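# Supper Series at Hitasetti: Questions

**When are seats released?**
Booking opens 4 September 2020 for dinners held in April. Each dinner has 24 seats.

**What does it cost?**
$109 per person for the set menu. Tax is included. Wine is charged by the glass.

**Can I cancel?**
Refunds are given up to 15 days before the dinner. After that, you may transfer the seat to another guest.

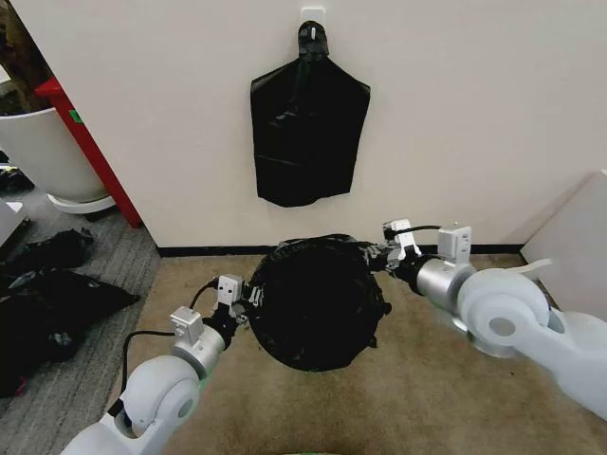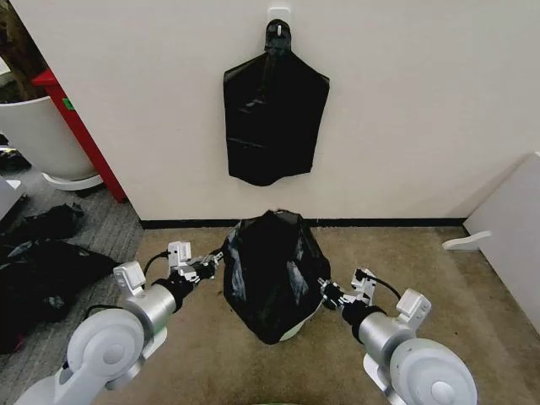
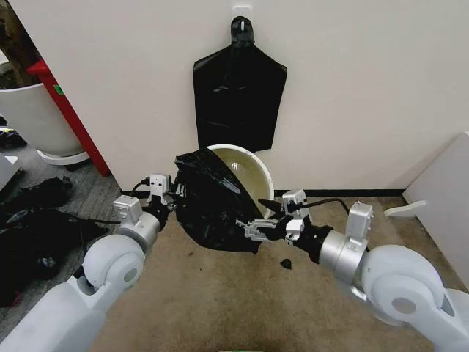
**Are dietary requests accepted?**
Vegetarian and gluten-free menus are available if selected at booking. The kitchen cannot guarantee a nut-free meal. The Java course (peanut sauce, rice cake) can be replaced with a vegetable broth.

**Is there parking?**
The Vistudthorpe public lot is 300 feet from the entrance. It is free after 6 p.m.

**Is there a dress code?**
No.

**Can I bring my own wine?**
Yes, one bottle per table. Corkage is $15.

**Are gift cards valid?**
Hitasetti cards are valid. Cards from Hallgrímsson, our former location, must be exchanged by email first.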